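Shared Supply Tables: Frequently Asked Questions
Mondach Building, Second Floor 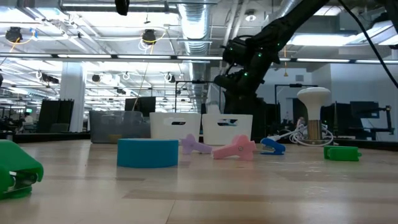 A supply table with small items, storage bin, baskets and lamp.

Who may use the supply tables?
The tables are open to all staff, students and registered visitors of the Mondach Building. No reservation is required for periods of up to 40 minutes. Longer use should be arranged with the second floor office.

Which items belong on the tabletop?
Small items in daily use, such as staplers, clamps and tape, may remain on the tabletop during working hours. Everything else should be returned to a bin or basket when it is no longer needed.

What is the difference between the bin and the white baskets?
The gray bin is for loose parts that have no assigned place. The white baskets are for items waiting to be sorted and are emptied every evening at 6 p.m. Please lift baskets by the handle cutouts.

I found a plastic piece and do not know what it is. Should I throw it away?
No. Unidentified pieces should be placed in the gray bin. The office holds them through the end of the following month, after which they are discarded or sent to the Urndale storeroom.

May I take a stapler to my desk?
Staplers may be borrowed for the day. Please sign the sheet at the office and return the stapler before the evening collection. Staples are available at the office in boxes of 100.

May the lamp be moved?
The lamp may be repositioned on the same table, provided that its cables are kept clear of the front edge. It may not be moved to another table. Report a damaged cable to the office and do not attempt to repair it.

How should the tabletop be cleaned?
Use a dry or slightly damp cloth. Solvents and abrasive pads mark the wood and are not permitted. Spills of glue or ink should be reported the same day.

May I leave personal belongings on a table?
Personal belongings may not be left overnight. Items found at the evening collection are taken to the lost property shelf in the Rosales Room.

How do I request additional supplies?
Complete a supply request form and submit it to the office. Requests are normally filled within 2 working days. Larger orders placed in August may take longer.

Whom should I contact with other questions?
Please contact Niamh Scanlon, Facilities Coordinator, at extension 700 or in person at the second floor office.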